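5. Everyday use and care of your Stendix guest bed

This section covers the bed once the frame has been assembled (section 3) and the storage base fitted (section 4). If you have the Dernano mattress with the zip-off cover, read 5.3 before you wash anything. The Gruber foam mattress has a glued cover that does not come off.

5.1 Before the first night

1. Unroll the mattress on the slats and leave it uncovered overnight. It comes out of the carton tightly compressed and the corners are the last part to rise.

2. Open a window. New foam has a smell that fades over several days. Airing the room is enough; do not use fabric spray on the foam itself.

3. Check that the label is at the foot end. The foam is firmer under the hips and the mattress will feel wrong if it is the other way around.

4. Retighten the four corner bolts with the 6 mm Allen key. Turn until snug, then stop — the inserts in the side rails will strip if forced.

5. Put on the mattress protector, then the fitted sheet. A standard sheet fits mattresses up to 35 cm deep. If the corners ride up, the protector is probably bunched underneath.

Note: The slats should bow upwards. If any are sitting flat or bowing down, take them out and turn them over.

5.2 Folding and storing

1. Strip the bed completely, including the protector. Folding it with bedding in place strains the hinge and the warranty does not cover bent hinge plates.

2. Release both side catches. They are stiff at first and loosen with use.

3. Lift from the centre bar and fold towards the wall. Keep your fingers clear of the hinge line.

4. Fasten the strap. Store the bed upright, on its wheels, with the brakes on.

CAUTION: Do not let children fold or unfold the bed, or play on it while it is folded. Do not exceed 4 folding cycles in a day during the first week, while the hinge bushes are bedding in.

If the bed is stored for more than a season, take the mattress out and keep it flat in a breathable bag. Garages and sheds are not suitable in humid areas. Readers in the tropical north should also see the mould note in 5.5.

5.3 Washing the cover (Dernano only)

1. Unzip the cover on three sides and peel it back from the foam.

2. Shake it outside. Turn it inside out and close the zip.

3. Machine wash on a gentle cycle. The cover will tolerate 60 degrees when dust mites are a concern, but a cooler wash keeps its shape better.

4. Line dry in the shade. Do not tumble dry. Do not iron.

5. Refit only when fully dry. Start at the head end and work down, easing the foam into each corner before you pull the zip.

Note: Replacement covers are sold under the name Jimdale and fit the single and king single sizes. Earlier covers have a shorter zip and can be a struggle to refit. A second pair of hands helps.

5.4 Crumbs, wrappers and spills

Guest beds tend to get used for more than sleeping. If yours doubles as a couch for movies or school holidays, these steps will keep food out of the hinge and the slat holders.

1. Clear packets and boxes off the bed before you lift the sheet. Check down the sides of the mattress for small wrappers.

2. Gather the sheet in from the four corners and carry it outside to shake. Brushing crumbs off by hand sends most of them into the gap beside the rail.

3. Vacuum the slat holders and the hinge channel with the crevice tool. Use low suction on bare foam.

4. For a spill, blot with a dry towel and work from the outside in. Follow with cool water and a little wool wash, then blot again.

5. Chocolate and fruit filling should be left to harden, then lifted with the back of a spoon before you blot.

Snacks and a grey sheet with a white grid pattern:
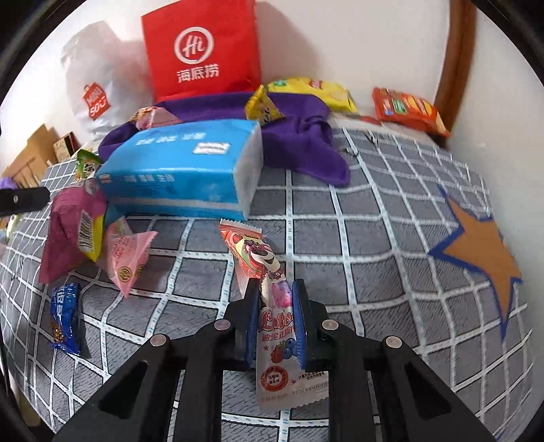
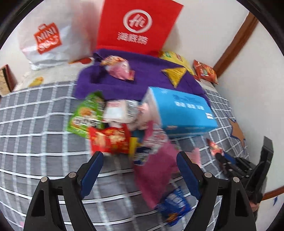
5.5 Mould and damp

1. Stand the mattress on its edge once a month and air both sides.

2. Leave a hand's width between the bed and any outside wall.

3. If you find spots on the cover, wash it as in 5.3. Spots on the foam cannot be washed out and the mattress should be replaced.

CAUTION: Never use bleach or metho on the foam.

Spare bolts, slat holders and straps can be ordered from the parts desk. Address your request to Behrouz Amini and include the model code from the label on the centre bar.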